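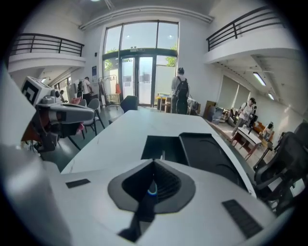

《Ellerel》资料片“Inumholm”评测：值得回去一趟，但先把存档整理好

单机游戏 > 评测 > 动作冒险

2019-07-21　评论 8　分享 5

《Ellerel》本体我打完之后就放下了，中间只在更新大补丁时上去看过一眼。这次的资料片“Inumholm”由原班的 Kerslake 工作室制作，Hundent 发行，需要单独购买，也包含在季票里。我用的是季票版本，在主机上玩，手柄操作，难度选的是“普通”。打完主线用了八小时，之后又零零散散回去补支线。以下内容涉及新区域的地形和系统，不涉及主线结局。

进入方式

资料片没有独立的标题画面选项，必须从本体存档进入。条件是主线推进到灯塔任务之后，且角色身上没有正在进行的护送任务。第二个条件游戏里没写清楚。我一开始在码头找不到船夫，退出重进也没有用，后来把背包里那封没送出去的信交掉，船夫才出现。如果你也遇到这个情况，先打开任务日志，把灰色图标的护送任务清掉。

没有本体存档的人可以用系统给的预设角色，在“新游戏”菜单的最下面。预设角色的等级够用，装备偏防御，技能点已经分配好，不能洗。想用弓的人不建议选它，因为弓术那一支几乎是空的。

上船之后在进入新区域之前会自动存一次档，这个存档和手动存档放在同一个列表里，会把最旧的自动存档顶掉。我本来留着一个本体结局前的自动存档，就这么没了。建议出发前手动存一次，放到靠前的位置。

新区域

Inumholm 是一座岛，地图面积比本体的沼泽区小，但是高低差大得多。岛分成潮滩、村子、采石场、林地和山顶，主线也按这个顺序走，共五章。潮滩的设计我最喜欢。潮水涨落会改变能走的路，退潮时露出一条石堤，可以直接绕到采石场后面；涨潮时石堤没了，原来够不着的木台却能游过去。潮水跟着游戏内的时间走，在营火旁边休息可以跳过时间，所以不用干等。

村子就比较普通。房子多数进不去，能说话的村民也不多，对话大部分是在复述主线里已经讲过的事情。铁匠铺是个例外，铁匠会根据你在本体里的选择说不同的话，如果你当初放走了盐商，他会给你打折。折扣不大，但是能看出来制作组记得这件事。

采石场是战斗密度最高的地方，敌人以新加入的石匠兵为主。他们拿长柄锤，出手慢，前摇很长，但是霸体时间也长，本体里那套贴身连打的办法不太管用。我在这里死得最多。后来改成先用投掷物打断，再从侧面进去，就顺了。

林地一章偏探索，战斗少，雾大，能见度低。主机版在这里掉帧明显，尤其是转镜头的时候。把动态模糊关掉会好一点，但不能完全解决。山顶很短，走上去基本就是最后一战。

战斗与新武器

资料片加入了两把新武器，一把钩镰，一把短弩。钩镰的重攻击可以把轻甲敌人拉到身前，对弓手很有效，对石匠兵没有效果。它的蓄力攻击范围大，判定却比动作看上去要窄，经常觉得打中了，其实没打中。短弩装填慢，伤害也一般，好处是可以在攀爬时使用，采石场外墙那一段有了它会轻松很多。

技能树没有扩展，只是把等级上限提高了一点，原来没点满的人可以继续点。已经点满的人多出来的点数没有地方用，会转成金币。这个处理比较省事，对满级玩家来说缺少继续练级的理由。

锁定系统沿用本体，老毛病也一起带过来了。敌人站在高处的时候，镜头会贴到角色后脑勺，看不到脚下。采石场到处是台阶和脚手架，这个问题比本体里更容易碰到。我后来基本不锁定，靠手动转镜头打完的。

手柄默认键位里，换弹药和使用药水共用一个方向键，短按长按区分。平时没什么，一紧张就容易按错。键位可以改，在“操作”菜单的第二页，改完要退回上一层才会保存，直接按返回键回到游戏是不会保存的。

前期节奏

前面两小时比较慢。上岛之后先要帮村长修桥，再去潮滩找失踪的孩子，接着回村听一段很长的对话，然后才能进采石场。修桥的材料要自己捡，地图上不标，木料在村北的棚子后面，绳子在潮滩的沉船里。我来回跑了几趟，对这一段印象不好。整个第一章其实可以压缩掉一半，把潮水机制教完就够了。
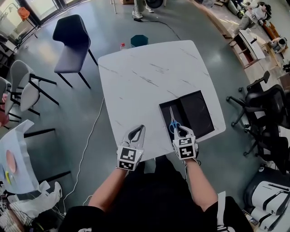
Dong-geon Ji 留言说，他不同意第一章太慢的说法。他是隔了很久才回来玩的，闪避时机忘得差不多了，修桥那一段正好用来找手感，潮滩上的敌人也弱，死了损失不大。他还提到绳子不一定要去沉船里拿，跟码头的渔夫换也行，用两条干鱼就可以换到。他对采石场的看法和我一样，觉得石匠兵的血量可以再低一点。

渔夫换绳子这一点我确实没有发现，回去试了一下，可以换，不过要先跟渔夫把修桥的对话说完，选项才会出来。这样走能省掉第一趟潮滩。对很久没玩的人来说，第一章当复习用也说得过去，只是连着从本体打过来的玩家会觉得拖。两种情况都有，买之前可以按自己的情况估计。

剧情与配音

主线讲的是岛上的采石工为什么集体停工，以及失踪的孩子在山里见到了什么。和本体的联系不算紧密，没有打完本体结局也能看懂。第三章末尾有一个转折，处理得比较平，提前留意村长的几封信就能猜到。我对转折本身没有意见，倒是之后的交代太匆忙，采石工头这个角色铺垫了很久，最后只用一段过场就退场了。

支线里写得最好的是守墓人那一条。任务内容很简单，把几块墓碑上的名字抄回来，交给村里的老人。老人每听到一个名字会讲一段往事，讲完整条支线就结束了，没有战斗，奖励也只是一件外观斗篷。我建议在进山顶之前做掉，进山顶之后老人会离开村子，任务直接失效，日志里也没有提示。

中文字幕质量和本体持平，专有名词统一，个别地方断句不好，一行太长，说话快的时候来不及看完。字幕字号有三档可调，坐得离电视远的话直接用最大一档。配音没有中文，英文配音里村长和工头的声音比较接近，过场里两人对话时有点分不清是谁在说。

解谜

谜题集中在采石场和林地，主要形式是转动刻石，让几面图案对上，再打开石门。数量比本体多，难度也高一些。图案是黑白两色的粗方格，没有曲线，白底上拼出几块黑的，几面看着都差不多。

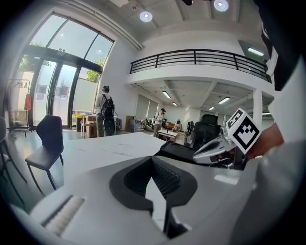
刻石谜题的麻烦在于记图案。游戏没有拍照或者记录功能，答案往往刻在另一间石室的墙上，走过去看一眼，再走回来转，转到一半就忘了。刻石表面的花纹和图里白色方块上的黑白方格码很像，大块的黑色拼在白底上，不分上下的话很难用语言描述，只能记哪个角是黑的、哪一边连成一条。我最后是拿纸画下来的，先画四个角，再填中间，这样出错最少。用系统截图也行，但每次都要退到主机菜单里去看，更麻烦。还有一点，刻石转动之后图案的朝向会跟着变，墙上的答案是按正面看的，站在刻石背后操作就会左右反过来。

林地最后一组刻石有一个已知的问题，如果在石门打开的动画播放时被敌人打断，门会停在半开的状态，角色过不去。读取上一个自动存档可以恢复。先把周围的敌人清干净再转最后一块，就不会碰上。

解谜提示可以在设置里打开，打开后刻石转到正确位置会发出较低的响声。默认是关闭的。我觉得这个提示给得合适，没有直接告诉你答案，又省掉了来回确认。卡住的人可以开着。

画面、声音和稳定性

画面水平和本体相同，潮滩的水面反光做得更细，退潮后沙地上会留下脚印，过一阵子才消失。读盘时间比本体长，从山顶传送回村子要等得久一些。除了林地掉帧和石门那个问题，我碰到过一次闪退，发生在休息后自动存档的时候，重新进去之后进度没有丢。

音乐新曲目不多，潮滩用的是很轻的弦乐，涨潮时会加进一层低音，听熟了不看水面也知道该往回走了。采石场战斗曲循环太短，打得久了会烦。音效里石匠兵抡锤前有一声吸气，声音不大，戴耳机比较容易听到，对躲招有帮助。

结局与重复游玩

主线有两种结局，分歧点在山顶之前的最后一次对话，选完之后不能反悔。两种结局的最后一战相同，区别在战后的过场和村子的样子。想都看一遍的话，在山脚营火那里手动存档即可，不必从头来。

资料片支持本体的新周目模式，敌人数值提高，掉落没有变化。我试着打了一部分，石匠兵的血量在新周目里更加难受，没有继续。收集品不影响结局，全部收齐之后铁匠铺会多出一件装饰用的铁牌，可以挂在本体的据点里。

购买建议

已经有季票的人直接下载就好。没有季票、只打算买这一个资料片的人，如果喜欢本体的探索和攀爬，潮滩和采石场外墙的设计对得起价格；如果主要冲着战斗来，新武器和新敌人的分量偏少，可以等打折。完全没玩过《Ellerel》的人不建议用预设角色从这里开始，教学内容很少，格挡和闪避都默认你已经会了。

Kerslake 在更新说明里把林地的帧数问题列为处理中，没有给出时间。锁定镜头的问题没有提到。如果后面有补丁改动了这些地方，我会在文末补上。

相关内容

《Ellerel》本体评测：沼泽区之后才算开始
《Ellerel》三月补丁改动一览
灯塔任务全流程与护送任务清理办法
“Inumholm”守墓人支线墓碑位置
Hundent 季票内容说明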